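The drawer problem

Posted in: robots, work notes

I said in April that I'd write up the fault that ate most of our month, and Elba Yáñez has asked me twice since, so I'm doing it before I forget the details.

For anyone new, I work on household manipulation at Meserus. We're a small group and nearly all of our testing happens in simulation before anything touches the real arm at the Villalba lab. The job in question was a simple one on paper. The arm works in a kitchen with an open fridge, and food has to end up where the instruction says it should. Our test set had 274 runs of the fridge job, with the food and the starting positions shuffled each time.

The success rate looked fine and we were close to signing off. Then Nicanor Ulloa sat down one night to watch replays, which he does more than the rest of us, and found a run marked as a pass that plainly wasn't one. The instruction called for the drumstick to go inside the crisper drawer.
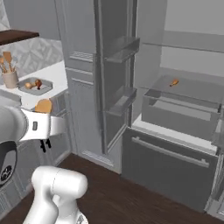 Drumstick on top of the crisper drawer, drawer partly open.

Our checker had called that "in drawer". It was comparing the position of the food with a box drawn around the drawer, and whoever set up the box (me) had given it a generous margin at the top. I did that last year when the drawer model had a different shape, and I never went back to it. A small item lying on the lid had its centre just inside the margin, so it counted.

We re-scored the lot with the margin removed and 30 passes turned into failures. That was a bad afternoon. Some of those numbers had already gone to Patricio Cordero at Madonberg, who is paying for a good part of the work, so I rang him the same day and told him the figures were wrong. He was decent about it. He wanted the corrected table by five and he got it at ten to six.

If it had only been the checker I wouldn't bother writing a post. The worse part was that we had been using the passes as training data. Any run the checker liked went back into the pool, so the policy had been learning from bad placements marked as good ones. Imre Bozsik pulled a sample of the pool and went through it by hand. The same kind of mistake was in there, mostly with small items and mostly when the drawer wasn't out far enough. 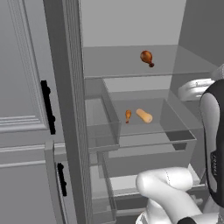 The second fault came out of the same digging. When the arm reaches across the lower part of the fridge, the elbow can come very close to the drawer front. Our contact logging was set to ignore anything under a force threshold, and the threshold was too high. Light knocks against the drawer never made it into the log. In simulation a light knock costs you nothing. On a real fridge, with a plastic drawer on runners, I wouldn't want to rely on that, and I certainly wouldn't want it with a person's hand on the drawer.

What we changed:

The checker now tests whether the item is resting on the drawer floor or on something that is itself resting on the drawer floor. No margins.

The contact threshold is down to the lowest value that doesn't fill the log with noise. Lech Kalinowski worked that out over a couple of days and I trust his number more than I'd trust mine.

Any run with a contact between an arm link and the fridge is flagged and kept out of the pool until one of us has looked at it.

We threw out the old pool and started again. It had 3,000 runs in it and I was sorry to see it go, but sorting good from bad would have taken longer than making new ones.

The new policy is slower. It opens the drawer further before it tries to put anything in, and it swings the elbow wider. The score on the same test set is lower than the one we first sent out, and I'm comfortable defending it.

Still open: the new checker doesn't cope well with round vegetables that roll after release. It reads the position too early. Imre has a fix that waits for the item to settle, and I'll merge it once he's back from Pruslow.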